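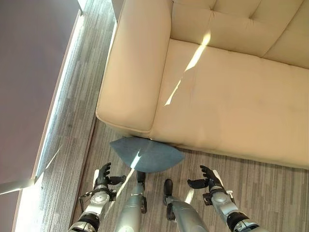
Upholstery leather is animal hide that has been tanned and finished for covering furniture. Most of it comes from cattle, whose hides are large enough to yield wide panels with few joins. It is thicker than the leather used for gloves and softer than that used for shoe soles or belts.

Before tanning, the hide is cleaned of hair and flesh and then split into layers. The outer layer, called the grain, is the strongest and goes to seats and arms. The lower layer, or split, is often coated with pigment and used on the backs and sides of cheaper pieces.

Most upholstery hides are tanned with chromium salts, a method that spread in the late 19th century. Vegetable tanning with bark extracts is slower and gives a firmer leather that darkens with age.

Finishes fall into two main groups. Aniline leather is colored with dye alone and shows scars and pores. It stains easily and fades in strong light. Pigmented leather carries a surface coating that resists spills and evens out the color, so pale shades are usually made this way. Semi-aniline leather has a thin coating over the dye.

Makers advise dusting with a dry cloth and keeping furniture away from radiators. Household detergents can strip the finish and leave the surface prone to cracking.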